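Boltik is a research group within Milex. We work on one problem: how a humanoid robot and a person can move a large object together when neither can manage it well alone. The group takes methods from first trial to a state where other teams at Milex can use them.

## What we study

Carrying a table with someone is easy for two adults. Each feels the other's pull through the tabletop and adjusts without speaking. A robot has to be given that skill or has to learn it. We treat it as a learning problem, and shared carrying has been our main line of work from the start.

The method is called Parry. It is a policy trained on demonstrations of two-party carrying, in which the robot's side is driven by an operator and the partner's side is held by a member of the group. Parry takes in the head camera view, joint positions and estimated load at the wrists. It gives out arm targets and a walking command. It gets no signal from the partner other than what can be seen or felt through the object.

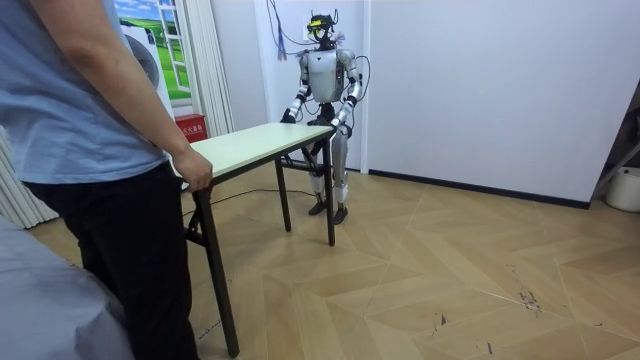 *Shared carrying with a folding table: partner at the near end, robot at the far end.*

## How we collect and test

The current training set holds 800 demonstrations. Trials are kept if both parties hold the object from lift to set-down, and failed lifts are stored separately for work on recovery. We log both ends of the task but train on the robot's end only.

Testing uses 3 measures:

- tilt of the object during the carry
- peak load at the robot's wrists
- whether the set-down is completed without a regrasp

In our last round of tests Parry completed 70 per cent of carries with partners who had not taken part in the demonstrations. Most failures came at the turn, where the partner changes direction before the robot has shifted its weight. Straight carries are now reliable enough that we no longer report them on their own.

Grasp placement matters more than we first expected. With the fingers laid along the top surface and the rest of the hand under the edge, the robot can resist tilt in both directions. Early versions held the edge from below only and lost the object when the partner lifted too fast.

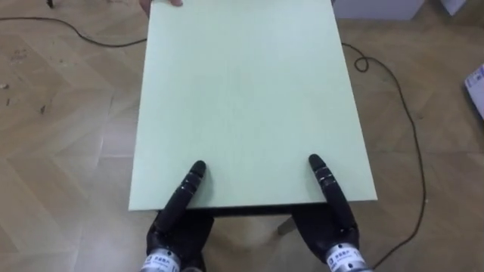 *Two-handed grasp on the near edge, with the partner's hand at the far end.*

## Software and shared work

Cirnance is our in-house tool for recording and replay. It lines up camera and joint data on one clock and lets a reviewer mark the start of each phase. Version 17 is in use at present. Teams elsewhere in Milex use it for single-arm work.

Boltik takes on joint projects where the object is rigid and needs two parties to carry it. Soft loads and stairs are outside our present scope. Enquiries should go through the Milex research office, with the object's size and mass stated.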